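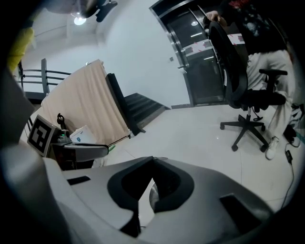

Figure 8-1. Office chair on white floor tile, with the stairs and glass door beyond.

Section 8. Routine Care of Tiled Floors

8.1 Scope

This section applies to all rooms and landings finished in Jilline white floor tile, including restrooms that open onto them. It covers weekly cleaning, spot cleaning, the placing of chairs on tile, and the treatment of stained toilet bowls. It does not cover the stair treads, which are treated in Section 9, or the sealing of new grout, which is to be done by the installer.

The building supervisor is responsible for seeing that the work is carried out. Weekly cleaning is normally scheduled for Monday before 7 a.m. Where rooms are in use at that hour, the supervisor may set another time and shall enter it on Form 426.

8.2 Supplies

- Plultier neutral floor cleaner
- Vidal grout brush, soft
- One flat mop with two clean heads
- One stainless steel bowl for spot cleaning
- One bucket for rinse water
- Lint-free cloths
- Rubber gloves
- Wet floor signs

CAUTION: Do not use vinegar, lemon-based cleaners or any other acid product on grout. Do not mix the floor cleaner with bleach.

8.3 Preparing the Room

1. Place a wet floor sign at each entrance. On a landing, place a second sign at the head of the stairs.

2. Unplug and coil loose cables lying on the tile, after checking with the person using the equipment. Cables that must stay connected are to be raised clear of the floor before any water is brought in.

3. Move boxes and other portable items off the tile. Items on stands or tripods should be carried, with the legs folded if the stand allows it.

4. Roll office chairs out of the area. A chair with a five-spoke base, as in Figure 8-1, should be pushed by the backrest and kept upright. Do not drag a chair by one armrest.

5. Raise the hem of any fabric curtain or screen that hangs within reach of the mop. A screen that leans against another object must be laid flat or taken out of the room.

6. Sweep or vacuum the floor. Finish with the corners and the strip along the foot of the walls.

NOTE: Grit under the casters is the most common cause of scratches in tile glaze. Turn each caster by hand and remove hair and thread before the chair is returned to the room.

8.4 Weekly Cleaning

1. Fill the bucket with lukewarm water and add cleaner in the proportion given on the bottle.

2. Begin at the wall farthest from the exit and work backward. On a landing, begin on the stair side so that the worker finishes with the stairs in front and does not step back toward them.

3. Mop in overlapping passes no wider than the worker can reach without leaning.

4. Change the mop head after half the floor has been covered, or sooner if it is gray.

5. Rinse the whole area once with clean water.

6. Allow the floor to dry before removing the signs. Doors may be propped open, but fire doors must remain closed.

Glass doors are cleaned after the floor. Spray the cloth and not the glass. Warning tape across the glass is to be left in place; lift dust from it with a dry cloth. Tape that has begun to peel should be reported.
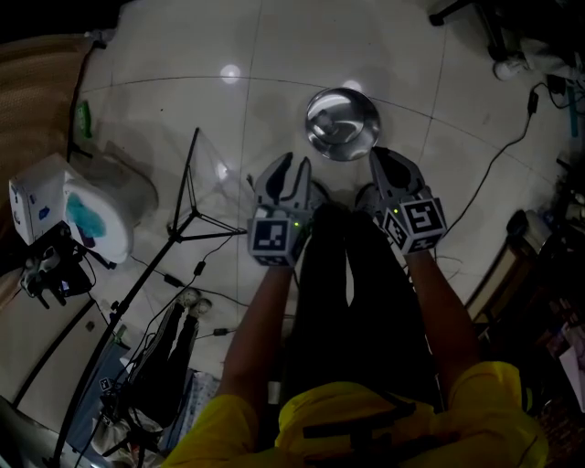

Section 8 last changed: April (V. Kostiuk)

8.5 Spot Cleaning With the Bowl

Spot cleaning is used between weekly cleanings for spills, heel marks and discolored grout. A round stainless steel bowl, like the one on the tile in Figure 8-2, is preferred to a bucket for this work. It holds a small quantity and can be set down close to the mark.

1. Wipe the underside of the bowl before setting it on the floor.

2. Pour in no more than 2000 milliliters of water. Add a small amount of cleaner and stir with a gloved hand.

3. Set the bowl within easy reach, clear of cables and of the legs of any stand.

4. Dip the cloth, wring it out, and work from the outer edge of the mark toward its center.

5. For grout, use the Vidal brush along the line. Do not scrub across it.

6. Wipe with a second cloth and clean water, then dry by hand.

CAUTION: Lift the bowl to move it. Sliding a metal bowl over tile may leave dark lines, and these are slow to come off. If lines appear, rub them with a damp cloth and a little baking soda, then rinse.

The bowl is to be labeled on the underside and kept with the cleaning supplies. It must not be returned to kitchen use.

Overhead lights show as bright spots on polished tile and can hide a film of cleaner. To check the finish, look along the floor from two directions. A dull patch that moves as the worker moves is a reflection, and a patch that stays in place should be rinsed again.

8.6 Stains in the Toilet Bowl

Blue-green staining, such as that seen in the toilet in Figure 8-2, may come from copper in the water supply or from a colored tank tablet. Establish first whether tablets are in use.

1. Remove any tablet from the tank and flush twice.

2. Put on gloves. Apply Retero bowl gel below the rim and leave it for the time stated on the label.

3. Brush from the rim downward and flush.

4. Repeat once if color remains. Do not use steel wool or a metal scraper.

5. If the stain returns within a week and no tablet has been used, enter it on Form 426 and request a water test.

CAUTION: Bowl gel is an acid product. Wipe drips from the tile and grout at once with plenty of clean water.

8.7 Returning the Room to Use

Chairs and boxes may be brought back when the floor is dry to the touch. Set chairs down on all casters at the same time. Cables should follow the wall where their length permits. Spare tiles, where held, are stored flat in their cartons, and damage to any tile is reported by room number. Questions on this section may be sent to Vitalii Kostiuk, Building Services.

Print this section
E-mail this section

Related sections
Section 7. Entrance Mats and Thresholds
Section 9. Stairs, Railings and Landings
Section 10. Glass Doors and Partitions
Form 426. Floor and Fixture Report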